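Search this site
Enter keywords
Search

Setting Up a Self-Service Water and Coffee Point in a Shared Office

These instructions apply to all floors of the Lemell building and its annex. They are intended for the staff member responsible for each floor's refreshment point. Read the full page before ordering supplies.

Choosing a location

Select a spot within reach of a grounded outlet and away from printers, file storage and fire exits. A corner near an existing sink is preferred. The walkway in front of the point must stay clear when two people are standing at it. Carpeted areas require a mat, which may be requested from Building Services.

Confirm the location with the floor manager in writing. Requests received by noon on Tuesday are reviewed the same week.

Ordering supplies

Place the first order through the Zaidi purchasing portal, using cost code 254. A standard opening order for one floor consists of:

- Paper cups, plain white, 2000
- Wooden stirrers, 2000
- Sugar packets, 500
- Paper napkins, two cartons
- One countertop water dispenser, Potum or equivalent

Floors with fewer than twenty desks should order half of the cup and stirrer quantities. Lids are not stocked. Staff who need a lidded cup for use on the stairs should bring their own.

Check each delivery against the packing slip before signing. Damaged cartons should be refused at the door and reported through the portal, with the order number.

Preparing the dispenser

1. Wash your hands and wipe down the counter.
2. Remove the drip tray and the tap cover. Wash both in warm water with dish soap and rinse them well.
3. Connect the water supply and run two full pitchers through the tap. Discard this water.
4. Dry the outside of the unit and replace the tray.
5. Plug in the unit and allow it to reach temperature as stated in the manufacturer's manual.
6. Record the start date on the card inside the cabinet door.

Arranging the cups

Store unopened sleeves in the cabinet, off the floor. Open one sleeve at a time and stand the cups rim down in the holder. A cup found lying on its side on a table or counter should be thrown away and not returned to the stack. 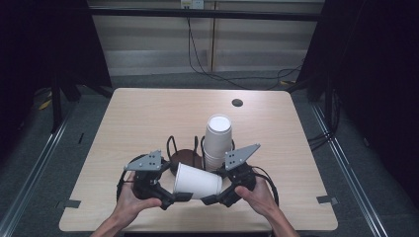
Weekly care

Empty the drip tray daily and wash it once a week. Wipe the tap with a clean cloth. Filters are replaced every May by the service contractor, Zoser, and no action is required from floor staff.

If the dispenser leaks, switch it off at the wall, close the supply valve and call Building Services. Do not open the housing.

Questions about this procedure should be sent to Dénes Pap, Building Services.

3 comments
Shared 12 times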